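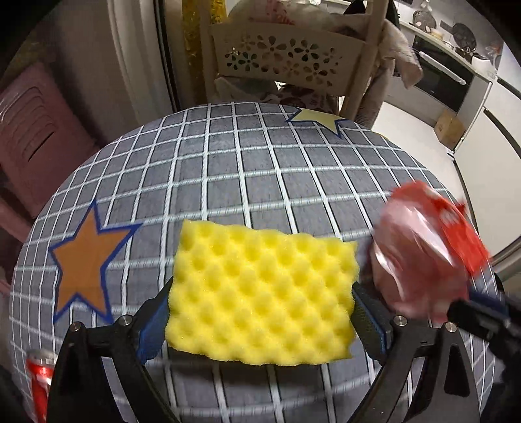
Sponge held between the finger pads of the hand-held gripper, kitchen table task.

12 Jul 2019
By Jeanie Lamont
Filed under: Project updates / Household manipulation

Progress report to the Rillstead fund, second reporting period

The work in this period was collection. We are gathering examples of people picking up and putting down ordinary household things with the hand-held gripper, in their own homes, so that the learning system can be trained on them later. The grant agreement asks for 1000 usable examples by the end of January. We have recorded 298. Of those, 215 passed review and are in the training set.

That is behind the schedule in the proposal. Most of the gap comes from the first weeks, when we had one working gripper and were still changing the finger pads. The rate since then has been close to what we planned.

Collection

We have recorded in 14 homes. Each visit takes a morning or an afternoon. The person collecting sets up at a table or counter that the household already uses, picks objects from what is there, and records one task at a time. We ask them to leave the furniture, tablecloths and background as they find them. The proposal promised varied settings and we think that part is going well. Patterned cloths are common in the set, and so are kitchens in the background with things standing on the counters.

The tasks are still the simple ones on the original list: pick up, move, place, hand over, and put into a container. Soft objects were moved up the list at Yoon's request. Sponges, cloths and wrapped food packages are harder for the system than cups and cans, because they change shape when squeezed, and the earlier set had very few of them. We now try to record at least one soft object on every visit.

Review

Every example is watched through by a second person before it goes in. The reasons for rejection, most frequent first, were:

- the object left the camera view before it was released
- the gripper moved too fast and the object was blurred at the moment of contact
- the recording began after the grasp had already been made
- the finger position log was missing or did not line up with the video

The last one was a software fault and has been fixed. Some of those recordings may be recoverable and Yoon is looking at them. I have not counted them as usable.

The blur problem is mostly a matter of habit. New collectors work at the speed they would use in their own kitchen. We now have them do a short practice round and watch it back before they record anything we keep, and the later visits have fewer rejections for this reason.

Equipment

The second and third grippers arrived from Ilteo and are both in use. The textured finger pads replaced the smooth ones on all units. Foam and thin plastic wrapping used to slip in the smooth pads, and collectors would regrip several times in one example. We have kept a few of the old recordings made with smooth pads but they are marked, and they can be left out of training if that turns out to be better.

Bolts on the fingers work loose over a long visit. Checking them is now part of the setup sheet. One gripper went back to Ilteo with a worn hinge and was returned repaired at no charge.

Storage moved to the Erkoren server. Uploads from the homes were too slow to be practical, so drives are brought back to the office and copied there the same day.

Training

Yoon ran one early training pass on the accepted examples to check that the files load and the labels are right. They do and they are. The set is too small to say anything about how well the system will perform, and we are not reporting scores from that run. The next pass is planned for when the set has doubled.

Spending

Spending is within the budget for the period. Equipment came in slightly over because of the pads, and travel came in under. Collector pay is as planned. We would like to move the unspent travel money to collector pay in the next period, which would cover one more part-time person. A revised budget sheet is attached for approval.

Next period

We will keep all three grippers out on visits every week and add tasks that use two hands. The households for the next round have mostly agreed to dates. With the extra collector we expect to reach the January target. Without one we would probably finish a month or two late, and I would like to discuss that before the next payment is scheduled.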